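**Taking in parcels for each other: how it goes on our street**

Mestemgate Neighbours' Letter, May 2022

In January we started the parcel list on Mestemgate, and several people have asked me to write down how it works, because new families have moved in at the Wanduvwood end and they did not receive the first paper. My name is Natnael Asfaw and I live at number 11. I keep the list together with Mohsin Khokhar, who had the idea when his new glasses travelled back to the depot for the second time.

The list is simple. Twenty households have given their door number, a telephone number and the hours when somebody is usually at home. If you expect a delivery and must go out, you look at the list, you call a neighbour, and you ask if they can take it. Then you write this neighbour's number in the delivery instructions of the shop. Please call first. It happened in the beginning that people wrote a number without asking, and Mrs Khokhar had to interrupt her bath for a set of garden chairs.
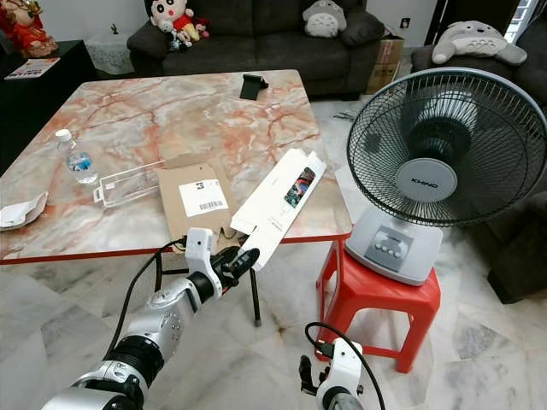

The most common question is about size. We agreed that a parcel should be one that a single person can lift over the doorstep. Mattresses, bicycles and bags of compost are outside the arrangement. You may of course ask a neighbour privately, and many will say yes, but they should not feel that the list obliges them. The same goes for food which must stay cold. In February a box with fish arrived for a family who were away until the evening, and the neighbour had to take out all her own things from the freezer to make room. She was very kind about it. Still, we would like this not to be repeated.

Another point is the time of collecting. A parcel can stay with a neighbour for three days. After that we ask you to send a message, even a short one, so the person knows that you did not forget. Please don't come after nine in the evening, and please ring the bell once and wait — some of our oldest residents need time to reach the door.

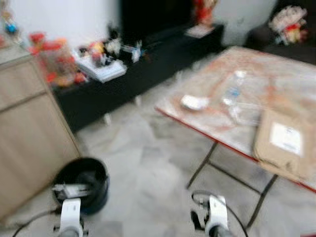 *A pale wooden cabinet, with a black bucket standing in front.*

It is also good to know who is responsible when something is damaged. I asked this at the advice desk in the Musport library, and the lady there suggested that we keep it between ourselves in a written sentence that everybody signs. So we have one now. It says that the neighbour who accepts the parcel does it as a favour and does not pay if the inside is broken. If you see that a box is wet or torn when the driver gives it to you, take a photo at the door and send it to the owner on the same day. You can also refuse it. The driver will perhaps not be pleased, but he will take it back.

We still have a difficulty with the cards. The drivers often write only "neighbour", or a number that we can't read, and then people walk up and down the street to find their shoes. Mohsin has printed small green cards with the words "Your parcel is at number" and an empty line. If you accept something, fill in a card and put it through the owner's letter box straight away. There is a pile of them on the counter at Srithong, next to the bread, and you can take as many as you need. 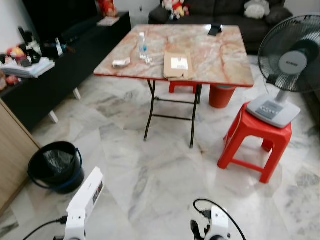 *Folding table with a water bottle, a brown cardboard box and a phone.*

Now something about the cardboard. Many of you wrote to us that the paper bins are full by the middle of the collection period. Please cut or press the boxes flat before you put them in, and take off the plastic film from the inside. Remove or cover the address label if you are careful about your privacy; I use a thick black pen. Clean boxes in good condition don't have to go in the bin at all. The family at number 5 sends many things to relatives and is happy to have medium ones, but ask before you leave them at the gate, as their hall is narrow.

Some people feel shy about asking the same neighbour again and again. I understand this well, I am the same. When I first came to this country I preferred to take a bus to the depot, with two changes, than to ring at a stranger's door. What helped me was to be asked for a favour myself, by the man opposite, who wanted his cat fed. After this it was easy, and we have had tea together many times.

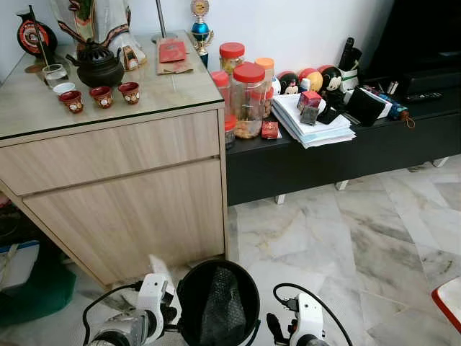 *Black teapot with small red cups.*

If you want to join the list, or your hours have changed, put a note through my door or tell Mohsin when you meet him. We print a fresh copy when there are enough changes to make it worth the paper. Please throw the old one away in small pieces, as it has telephone numbers on it. The next copy will have larger letters, which three of you requested, and a separate column for people who can't manage the stairs.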